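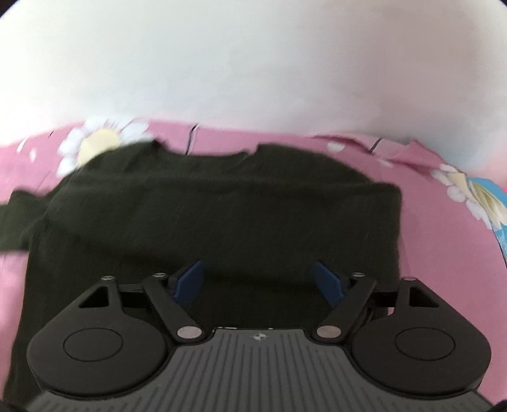 Why does a wool jumper go bobbly under the arms first? Rubbing works the short fibres loose, and they tangle into little balls wherever the cloth moves most.

Pause there and let people check their own sleeves. They always do!

Slide 2. The Rimell mending night. Say how it started: one table, a tin of needles, a Sunday afternoon. Last year 429 pieces came through the door, and I still get a thrill when a cardigan somebody had given up on goes home again.

Slide 3. Fibre length. Pass the two Ferri skeins along the rows, one from each end. Ask them to pull a strand apart – the soft one drifts open straight away, the other fights back. Soft usually means short fibres and a loose twist, so it pills sooner. Lovely to wear all the same.

Slide 4. Washing. Cool water, wool wash, inside out. Don't wring. Roll it in a towel, press, then dry it flat in the shade. If someone asks about the dryer, tell the Vumlow vest story (adult size 14 to doll size in one cycle) and hold up the vest.

Slide 5. Taking the pills off. Comb first, shaver second, and go lightly with both. Keep the cloth flat and work in one direction. I love this bit, so watch the clock: 4 minutes, tops.

Slide 6. Darning. Start well outside the hole, where the fabric is still sound. Matching colour is nice but a bright patch is great fun too. Show the Plesa sock, heel first.

Questions. Moths will come up. Freezer bags are in the blue crate, handouts by the urn.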